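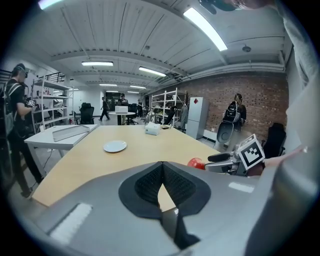 The Flelville visitor district will change how it funds local operators on Tuesday, November 5, 2019, when a flat annual grant gives way to a per-night formula. Lodging businesses with 10 or more rooms will report occupied nights each month, and the district will return a fixed share to the marketing pool. Farm stays and orchard tours fall under a separate schedule. Produce sold or served to guests, down to a single red apple on a wooden table, counts as retail and stays outside the formula.

The district recorded 2339 occupied nights in September across its 4 reporting zones. Breltevham, the smallest zone, is exempt from monthly filing until it passes 1000 nights in a quarter – smaller totals may be filed once a year.

Reports go through the Dukusora portal, which replaces the spreadsheet form. Operators on the Haslinger trail route must list trail packages on a separate line. Late filings are held over to the next payment cycle. Existing grant agreements stay in force until their stated end dates.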